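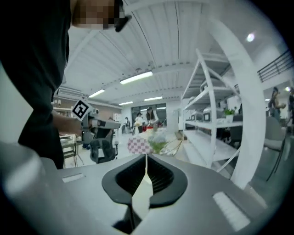

Según Asmaa Bennani, el desorden de una sala compartida empieza casi siempre por las mesas pequeñas, «porque una mesa pequeña parece que no es de nadie, y cada uno deja en ella lo que lleva en la mano».

# Capítulo 7. Las superficies y los muebles de apoyo

En el capítulo anterior hemos estudiado los muebles que guardan: armarios, cómodas, baúles. Ahora pasamos a los muebles que sostienen. La diferencia parece poca, pero cambia la manera de trabajar. Un armario se puede cerrar y lo que contiene deja de verse. Una mesa, en cambio, muestra todo lo que tiene encima, y también lo muestran los estantes abiertos, como los blancos de metal que son frecuentes en las salas de uso común.

Llamaremos **superficie de apoyo** a todo plano horizontal donde una persona puede dejar un objeto sin agacharse hasta el suelo. Entran en esta definición las mesas, los escritorios, los estantes y los asientos. Los alumnos suelen protestar por la última palabra, pero una silla de oficina con respaldo de malla, si está en el camino entre la puerta y el escritorio, recibe abrigos y bolsas durante todo el día. Por eso la incluimos en el inventario.

## 7.1 Lo que se queda y lo que pasa

Sobre cada superficie hay dos clases de objetos. Los **residentes** tienen allí su lugar: un jarrón, un mantel, una caja. Los **pasajeros** están allí por un momento y deben volver a otro sitio. El error más común del principiante es recoger todo por igual. Así la mesa queda limpia por una tarde, y al día siguiente el jarrón está en el alféizar y las llaves otra vez en la mesa.

Tomemos una mesa de centro, redonda y de madera clara, con pocas cosas encima: un jarrón blanco con flores, una caja pequeña de color beige que tiene el cajón abierto y unas gafas de montura negra. El jarrón es residente sin discusión. Las gafas son pasajeras, aunque conviene preguntar antes de moverlas - unas gafas guardadas con buena intención son unas gafas perdidas. La caja es el caso interesante. Puede ser residente si la sala necesita un lugar para las cosas menudas, y entonces su cajón se cierra cuando se termina de ordenar. 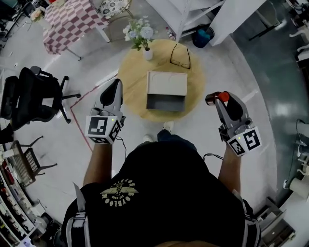
Una vez clasificados los objetos, se decide la distancia entre ellos. En el método Wandus, que seguimos en este manual con algunos cambios, se deja libre por lo menos la mitad de la mesa. La parte libre debe quedar hacia el lado por donde llega la gente. Si la mesa es redonda y está en medio de la sala, se llega por todas partes, y en este caso los residentes se agrupan en el centro.

El suelo pide la misma atención. Un cubo o una botella al pie de una estantería no molestan a quien mira desde la puerta, pero sí a quien quiere alcanzar el estante más bajo. Se anotan en el inventario con la letra S, y se les busca un sitio antes de empezar con los estantes.

Los manteles merecen una palabra aparte. Un mantel de cuadros da alegría a una mesa sencilla y la distingue de las otras de la sala. También esconde las migas, así que hay que levantarlo y sacudirlo; pasar la mano por encima no es suficiente.

## 7.2 Antes de empezar el ejercicio

Para la práctica de este capítulo necesitará la ficha de la página 206, un lápiz y una sala que usen varias personas. Trabaje en pareja: uno nombra los objetos en voz alta y el otro los escribe en la columna de residentes o en la de pasajeros. No mueva nada hasta que la ficha esté completa. Los objetos dudosos se escriben en el margen y se consultan con los usuarios de la sala.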